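Support ticket 3879
Product: Prundo hand-held gripper pair, teaching kit
Opened by: Wanpen Jaidee
Handled by: Andor Kiss, Molefe support desk
Opened: 24 August 2018
Status: Closed, with a note for the docs team

Wanpen Jaidee wrote:

Hi Andor, and thank you again for your patience with me on the last ticket (I promise the charger has been fine ever since!).

I'm stuck on the "small things into a box" task for the Dandcombe set. We teach it by hand, one gripper in each fist, picking things up off the bed and putting them into the big mustard-colored open box. I have recorded 53 takes so far. The bedroom setup is the one you and I agreed on in January, same pink printed bedspread, box toward the back, loose items in front of it where both grippers can get at them.

My trouble is that Hasden keeps turning takes down at the upload check. The message is always the same:

Take rejected. Code 437. Left and right paths do not agree.

I've restarted everything, wiped both lenses with the little cloth, and run the pairing steps twice from the top. Some takes go through without a murmur and then the very next one is refused, and for the life of me I can't feel any difference in what my hands are doing. I'm sending you a view from the work so you can see how things are laid out.
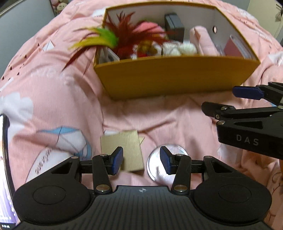 I usually start with both jaws open and then go for whatever is nearest. The feather toy is the fussy one, it catches on everything, so I like to get it into the box early and leave it alone after that. I don't know whether any of this matters to code 437, but you did tell me once to write down more than I think you need, so you have only yourself to blame for the length of this!

One more thing. The rejected takes seem to be mostly the ones where the two grippers work close together. That may just be me looking for a pattern.

Andor Kiss wrote:

Hello Wanpen, lovely to hear from you, and please never worry about the length. I'd much rather read a long ticket than guess my way through a short one.

I think you're on to something with the close work. Code 437 comes up when Hasden lays the two hand paths side by side and finds that they drift apart from where the grippers must have been. On a soft surface like a bed there are a few ways to get there, so could I ask you to try these for me, in this order?

1. Before each take, hold both grippers still over the bedspread and count slowly to three. Then begin.
2. Smooth out the bedspread between takes if it has been dragged along. The prints on it are a help to the tracking, but big folds that shift during a take are a nuisance.
3. When both hands have to come in together, bring one in first, let it settle, and then bring in the other.
4. Slow down by half for the whole take. I know it feels silly.

Please do three takes with step 1 only, then three more with all of them, and send me the take list along with a view from one of the close moments. Don't delete the rejected ones, I'd like to look at those too.

Wanpen Jaidee wrote:

All done, and with a cup of tea in between. Step 1 by itself got me one good take out of three. With all four steps, three out of three were accepted, and I may have cheered.

I also had a look back through the old takes as you suggested, and I can see now how fast I move when both hands are busy. The item in my other gripper is just a smear. It never felt quick while I was doing it! View attached.
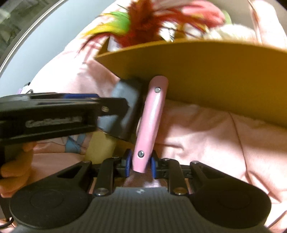

Attachment 2: Both grippers at work by the box, pink handle between the near fingertips, blue-gray block blurred by motion.

Andor Kiss wrote:

That's a very useful one, thank you. When the other gripper crosses the view so near and so quickly, the tracking has little steady background left to hold on to, and I believe that's where your two paths part ways. I went through your rejected takes this afternoon, and in most of them the drift starts just as the hands meet.

Your grippers are fine, so there's no need to send them in. Please carry on with all four steps. Once you've had a good run of accepted takes you can try going a little faster on the single-handed parts, but keep the slow pace whenever the hands are close.

I've asked for the wording of code 437 to be changed so that it mentions speed. The old takes can stay where they are, marked as rejected, and I'll see whether the early part of any of them can be kept.

Wanpen Jaidee wrote:

Wonderful, thank you so much. I'll redo the missing ones this week and leave the feather toy for when I'm feeling calm. Happy for you to close this.

Ticket closed by Andor Kiss.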